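Home > Reviews > Cleaning & Care > Cloths and Dusters
Print this page | E-mail this to a friend

Wilov Soft Microfibre Cloths: a month of dusting computer cases

I never expected to have strong feelings about a cloth. I've got a drawer full of them, mostly yellow ones that have gone stiff, plus an old T-shirt or two, and for years that was what I used on everything from the windowsills to the telly. Then I took on a batch of second-hand desktop computers (friends of friends, a small office clearing out, that sort of thing) and found out how badly a matt black case shows up bad cleaning. Every swipe of the yellow cloth left fluff. Every swipe of the T-shirt left a greasy arc. So I ordered a pack of the Wilov cloths in purple and I've been using them since the start of July, and I'm really very taken with them!

They're a good size, big enough to fold twice and still fill your palm, and they have a woven edge that hasn't frayed yet. The pile is short and quite dense. Straight out of the packet they feel a bit grabby, almost sticky against dry skin, and if you've got rough hands like mine you'll notice it. One wash sorts that out. The wash label says 300 gsm, which puts them on the plump side for the price, and you can tell when you scrunch one up because it springs back and doesn't just collapse into a string.

What I like best is how well they go on big, flat, dark panels. Computer cases are horrible for this, all those tall sides that catch the light, and the printed ones are worse again, as you never quite know how hard you dare rub. I've been scrunching the cloth up loosely and working down the side with one hand while the other holds the front edge still, and the dust goes into the cloth and stays there. No little grey rolls dropping on to the floor, no static crackle. I've been over printed artwork and old stickers with it and haven't lifted a corner yet, though I do go gently.
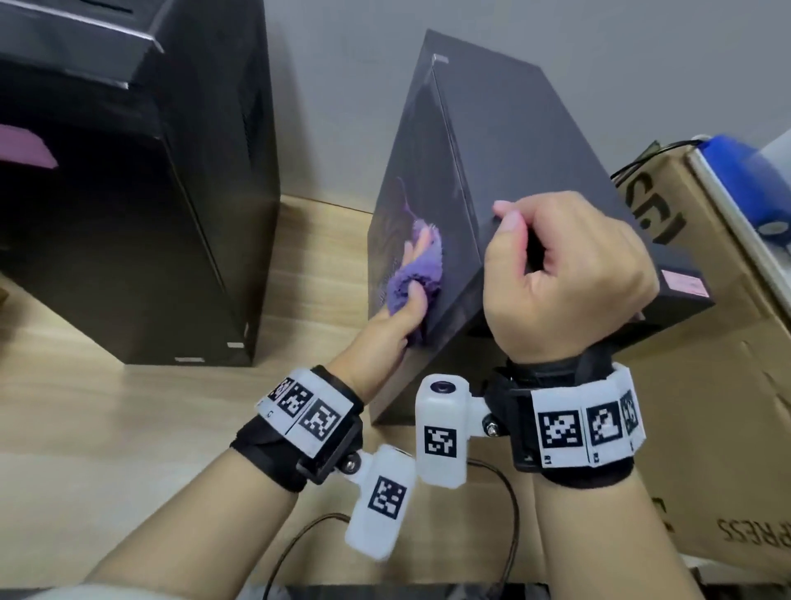

How they cope with fiddly bits

A bit more mixed here, I'd say, but still good. Round knobs and the lip round the top of a case are easy, you just pinch the cloth and twist. Mesh is harder. On fine perforated panels the pile catches very slightly, and if the holes are properly clogged the cloth only takes off the top layer. I still reach for a soft paintbrush first (a cheap 4 cm one from the decorating shelf) and then follow up with the cloth, and the two together do a lovely job.

Thin seams come up well if you put a fingernail behind the cloth and run it along the line. I tried the same thing with the Bravo cloths I bought last year and my nail went straight through on the second case, so full marks to Wilov there.

Desks are where it surprised me. I'd bought the things for the computers and ended up doing the wood as well, right up against the foot of each tower where a line of dust always gathers. Fold the cloth flat, press down with your whole hand and push it into the corner. On pale wood you can see straight away what you've picked up, and there's a certain grim pleasure in turning the cloth over to look.

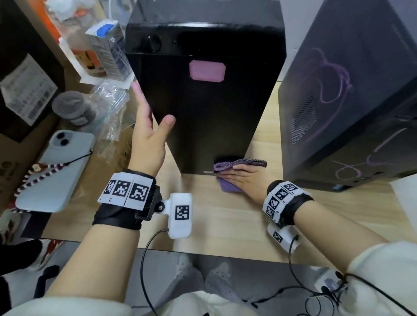
I use it dry for all of this, by the way. Slightly damp is fine on a worktop or a bathroom shelf, and it dries streak-free on glass if you buff with a second cloth, but I don't like bringing water anywhere near a computer, so dry it is. For sticky marks I put one small squirt of Nostitance surface spray on the cloth (never on the case) and wipe once, then go over it with a clean side.

Washing: 40 degrees, on their own or with other microfibre, no fabric softener. I forgot and put one through with the bath towels, and it came out wearing a coat of white fluff that took me an evening to pick off. The purple has bled a touch in the first two washes, so keep it well away from anything pale to begin with. After that it settled down, and the colour has only faded to something a little more lavender.

Grumbles, then. The sewn-in label is scratchy and I've snipped it off all of mine. The packet doesn't reseal. And I wish they did a smaller size for keyboards, as a full one is a lot of cloth to be poking between keys. I got mine from Bretutov, where they also come in grey, but I'd go for the purple again, as it's so easy to spot when you've left it on a chair behind everything else.

I've got a second pack on the way and the yellow ones have been moved to the shed, where they can do the bikes.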